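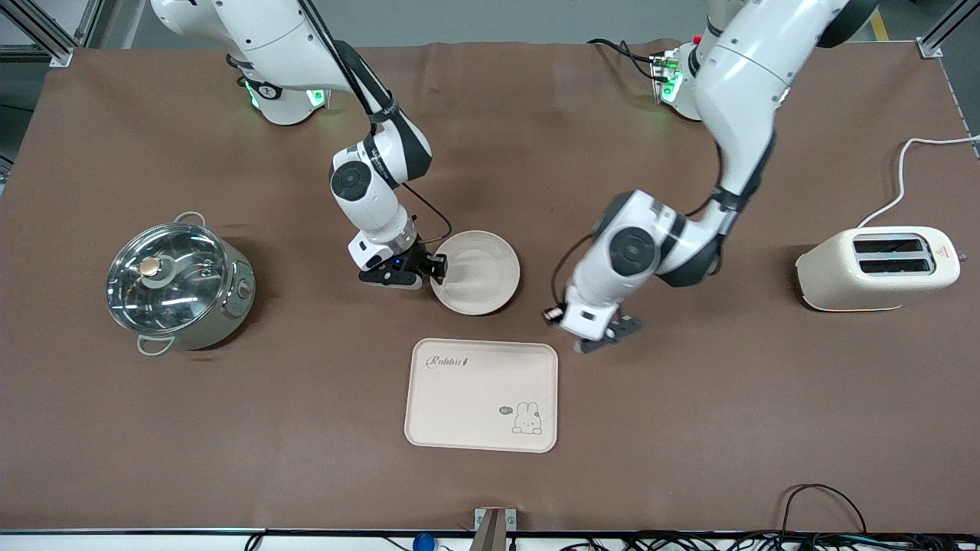
Project report: keeping two arms out of each other's way
Esperanza Halvorsen, with Jannik Grube
Submitted 6/8/23

I came into this project thinking I'd spend the term on grasping. Grasping is the fun part, right? I spent most of it on a scheduler and a pile of collision geometry instead, and I ended up liking that a lot more than I expected to.

The task we were given is called "breakfast table." Two arms, a handful of kitchen things on a brown mat, and a target layout. The software has to work out which arm moves what, in which order, without the arms bumping into each other or into anything standing around. Our setup has the plate and the tray in the middle and the tall stuff (pot on one side, toaster on the other) out at the ends. The plate and tray are movable. The pot and toaster are obstacles and stay put.

What we started with

Henrik Kettler's group left us a motion stack called Brerkino, and it plans for one arm at a time very nicely. For two arms it did the simplest thing possible: a global lock. One arm plans and moves, the other one waits at home. Safe, but painfully slow, and it can't do anything where both arms need to be near the middle together.

Jannik wrote the perception side and I wrote the part that sits between perception and Brerkino. We named my part Halten, mostly because its first version did very little besides tell arms to stop.

How Halten works now

The mat is split into zones, and an arm has to reserve every zone its planned path sweeps through before it's allowed to move. When it leaves a zone it gives the reservation back right away — that one change did more for us than anything else I wrote. In the old version an arm kept everything until the whole motion was done, so the other arm sat there waiting for space that was already free.

A typical case is one gripper down at the rim of the plate while the other hovers near the toaster. The hovering arm gets to finish its approach to the tray only if its wrist stays clear of the plate zone. If it doesn't, Halten asks Brerkino for another path with a different elbow angle, up to 5 tries, and then holds the arm where it is and tries again once something frees up.

I did manage to write a deadlock in week two. Each arm held the zone the other one wanted and they both waited politely forever. Arne Hinrichs (our supervisor) looked at my log for maybe ten seconds and told me to make the arms reserve zones in a fixed order. I had literally learned that in my operating systems class! It fixed it.

The wrist problem

The collision model we inherited had a clean wrist with nothing attached. Our wrists have a module sticking out to the side and a cable running down the lower segment, and neither one was in the model. In simulation everything passed. On the table we got a brush against the toaster, and after that I stopped trusting simulation numbers until the model was fixed.

I added a box for the module and a fat capsule for the cable. The capsule is bigger than it needs to be, and that costs us some paths that would be fine in real life. I'd like to model the slack properly someday, but I didn't have the time.

Perception

Jannik should really write this section, but he says his notes are in the repo, so you get my version. The tray was easy because it has writing and a cartoon bunny on it, so there's plenty to match against and you get the orientation for free. The plate is plain beige with nothing on it. Position was fine, but the rim is shallow and the height estimate wandered, which matters a lot when you want to pinch the edge. He ended up fitting a circle to the rim and taking the height from the known mat surface plus the plate model.

The pot was the annoying one. Shiny steel and a clear glass lid make depth readings full of holes, so we gave up on measuring it live and drop in a stored model, padded on all sides so the handles are covered.

Results

We ran 300 trials in simulation and 90 on the real table. On the real table, 13 trials failed. Most of those were the gripper closing above the plate rim, and the rest were planner timeouts near the pot, where the padding leaves very little room. We had no arm-to-arm contact in any of the real trials, and I'm pretty proud of that part.

What I'd do next

Zones are a blunt tool. Iraklis Tsoukalas suggested checking the swept volumes over time directly, and I have a branch that sort of does it, but replanning is too slow to use yet. I'd also like Halten to pick which arm does which job by looking at waiting time. At the moment it just picks the closer arm, even when that arm is the busy one.

The code is in the course repo under halten, and the trial logs are in the folder next to it. Run the config check first — the zone file is written for our table and has to be edited for any other one.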